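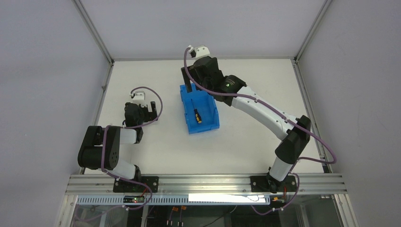

Millet worktop panels: frequently asked questions

What sizes are stocked?
Claltia supplies Millet panels in widths from 200 mm. Other widths are cut to order at Mirkholm.

How long does a cut order take?
Allow 6 working days from payment. Orders placed in February may take longer owing to the annual stock check.

Can panels be returned?
Uncut panels, yes. Cut panels are not returnable unless faulty.

Which sealant should be used?
Luder clear, applied to all cut edges. Leave for five hours before fitting.

Page updated 27 September 2020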